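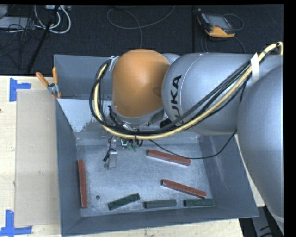 KUKA-Roboterarm über einem grauen Metallbehälter

Planspiel »Kadance« von Steyn im Test

Der Verlag Steyn verkauft mit »Kadance« ein Planspiel zum Seerecht und zu umstrittenen Inseln. Es richtet sich an die Oberstufe und an die politische Erwachsenenbildung und kostet 189 Euro. Wir haben es im August zweimal komplett durchgespielt, einmal mit einem Kurs, der im Thema war, und einmal mit Leuten ohne Vorkenntnisse.

Worum es geht: Die Staaten Foltov und Brado beanspruchen dieselbe Inselgruppe, deren Landfläche im Spiel mit 893 Hektar angegeben ist. Auf der Hauptinsel lebt eine kleine Gemeinde, es gibt eine Landepiste und einen schlechten Hafen. Beide Regierungen können Geld für Schule, Wasserversorgung und Fischerei ausgeben, die Küstenwache verstärken oder vor ein Schiedsgericht ziehen. Jede Runde beginnt mit einer Ereigniskarte und endet mit einer Haushaltsdebatte im Parlament.

Im Karton liegen eine Seekarte aus beschichtetem Papier, 121 Karten, Rollenmappen für beide Regierungen, die Opposition, die Inselbewohner und die Presse sowie ein Heft für die Spielleitung. Die Karten sind fest und liegen gut in der Hand. Die Seekarte wellt sich an den Falzen und blieb auch nach zwei Tagen unter Büchern nicht ganz flach.

Das Regelheft ist ordentlich gegliedert. Die 200-Seemeilen-Zone wird auf einer Doppelseite verständlich erklärt, ebenso der Unterschied zwischen Insel und Felsen. Schwach ist das Kapitel zum Schiedsverfahren. Ob ein Spruch auch dann Punkte bringt, wenn die Gegenseite ihn nicht anerkennt, steht an zwei Stellen verschieden. Wir haben uns an die Tabelle im Anhang gehalten.

Gut gelungen sind die Rollen der Inselbewohner. Sie haben eigene Ziele, die sich mit denen der Hauptstadt nur teilweise decken, und in beiden Durchgängen haben sie die Debatte um die Zuschüsse stark verändert. Die Pressegruppe hatte dagegen wenig zu tun. Ab der dritten Runde schrieb sie Meldungen, die kaum noch jemand las.

Als Spielzeit nennt der Verlag einen Vormittag. Mit der vorgeschlagenen Auswertung reicht das nicht. Wir haben um 8 Uhr angefangen und waren um 14.30 Uhr fertig, Mittagspause eingerechnet.

Ersatzkarten lassen sich einzeln nachbestellen, die Seekarte nur zusammen mit den Rollenmappen. Für Schulen, die das Spiel jedes Jahr einsetzen, ist der Preis vertretbar. Wer es nur einmal braucht, sollte zuerst bei der Medienstelle nach einem Leihexemplar fragen.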